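Course handout 4: Good practice for shelf tasks (hand demos, then robot)
Jan 13, 2019

Carry over from last time: a rule is only a rule if two people reading it do the same thing. "Handle items carefully" fails. "One item in the hand at a time" passes. Keep that test in mind for everything below.

Where rules come from. Three layers, don't mix them up in the write up:
Law and published safety standards. Not optional. Look up the current edition yourself, do not quote from my slides.
Site rules. The store decides. Aisle width, hours, what can be touched.
House rules. Ours, written for the Mosoti project, and the ones you get graded on.

If two layers disagree the stricter one wins. Someone asked about Nuklow, where the site rule was looser than ours. Same answer, keep ours.

House rules, demo side (person doing the task)
1. Both hands in view before the first reach. Start over if not.
2. Idle hand parked on something fixed, or at your side. Not hovering over stock.
3. Grip the pack, not the hang tab. Tabs tear.
4. One item per reach. If two come out stuck together put both back and log it.
5. Price labels stay readable. Don't lean on them, dont move them.
6. Clip length max 60 seconds. Longer than that gets split.
7. No faces, no customers. Stop if somebody walks in.
8. Leave the shelf how the store wants it, which may differ from how you found it. Ask.

Rule 2 gets broken most. People rest the idle hand on a product without noticing and then the model learns that leaning on product is part of the job. At Gistville we had 619 clips and had to throw out more than 20 for just this. Painful, all of them otherwise fine.

Robot side, short version
Speed limit set before power on, never during.
Stop button within reach of a person who is not also typing.
Soft packaging: lowest grip force that holds, then test on a spare.
Cardboard trays shift when pushed. Approach from above, straight down, and check the tray position again after each pick.
Anything wrapped in clear plastic is a known problem for depth sensing. Mark it in the task sheet before the run, not afterwards.

Rules 2 and 4, stationery shelf, left hand on the shelf edge both times:
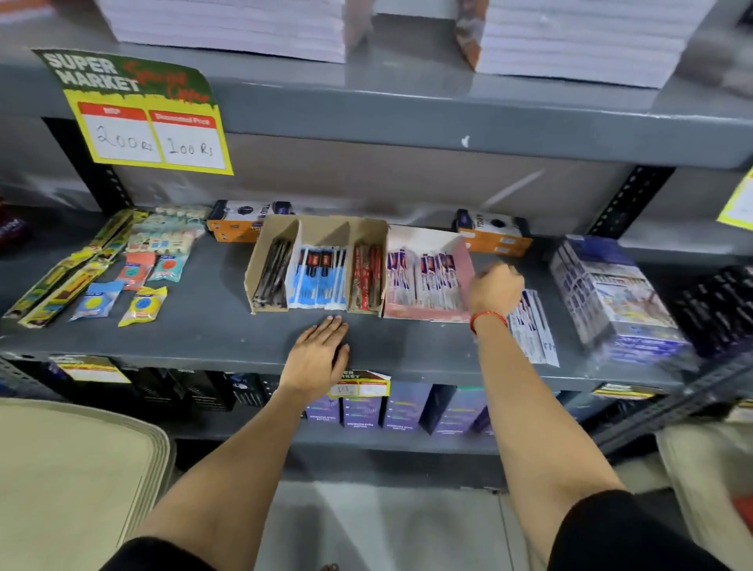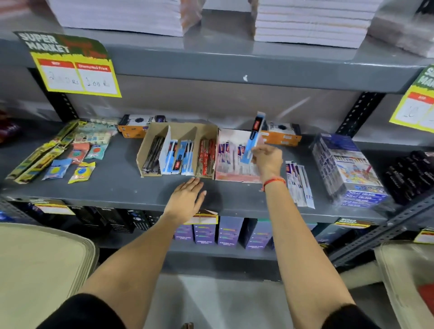 Logging. One line per attempt, even the failed ones. Especially the failed ones. Columns: task number, item type, hand or gripper, result, which rule was broken if any. Result is done / not done / unclear. Please use unclear, it is a legitmate answer. Don't guess from a still, go back to the clip.

Renimeo uses a longer sheet with 11 columns. You can read it for background but don't fill it in for this course.

For the March session: pick two of the house rules, rewrite each so it works for a gripper with no second hand. Rule 2 is harder than it looks, what does "idle" mean for one arm? Half a page each. Bring it on paper, and put the rule number at the top.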